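Sarmīte Juška spent 30 years looking at other people's bank statements. She worked on financial crime cases, first as an examiner and later as the head of a small team, and now advises lawyers at Koppel, a firm in Omholm that handles asset recovery. We met on 5 February 2025 to talk about what happens to employees when their company comes under investigation.

Most of them, she said, find out at the same time as everyone else.

"They come to work, there are people in the hallway with boxes, and someone asks for their phone. Many of them have done nothing wrong. They processed invoices."

Her best-known case was Votela, a payments company that moved customer money through accounts abroad without the permits it needed. Investigators took statements from 49 employees. Juška read every one.

"The first statements were not very useful," she said. "People were scared and said they didn't remember. In the second round they had lawyers, and they remembered a lot more. A good lawyer helps the investigator too. I had to learn that."

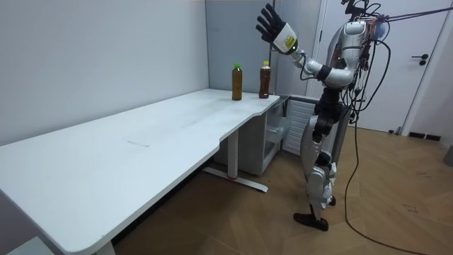 *A robot with one hand raised near a long white desk.*

Two of the people interviewed were later charged. Both had signed transfer orders that they knew were false. The rest were treated as witnesses, though some waited more than a year to be told so in writing.

Juška thinks that wait is the weakest part of the system. "You can't get a mortgage. You apply for a job and they search your name. I would like a rule that says after so many months you get a letter, yes or no."

I asked if freezing a company's accounts does more harm than good when wages are due. She took some time with that one.

"At Votela we let the January payroll through. It took 54 pages of paperwork. In an earlier case, in Drildale, we didn't do it, and people lost their apartments. The money was still sitting there when the case closed."
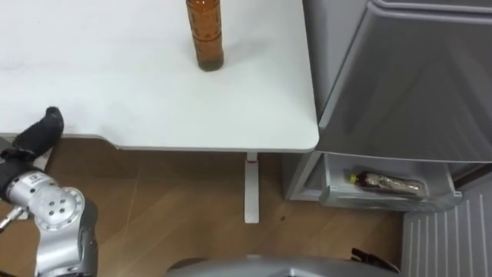
*A bottle on the white table, with the refrigerator beside it.*

She has little patience for leaks to the press. A name that gets out early, she said, makes the next witness harder to reach - and it gives the defense something to complain about in court.

Her advice to anyone who gets a call from investigators is short. Ask if you are a witness or a suspect. Write down the name of the person calling. Don't delete anything, including the embarrassing messages.

"We have seen worse," she said. "Deleting is what gets people charged."

Juška still takes on a few cases a year for Koppel, mostly tracing money that has passed through several countries. The Votela appeal is due to be heard in Omholm this spring, and she expects to be called.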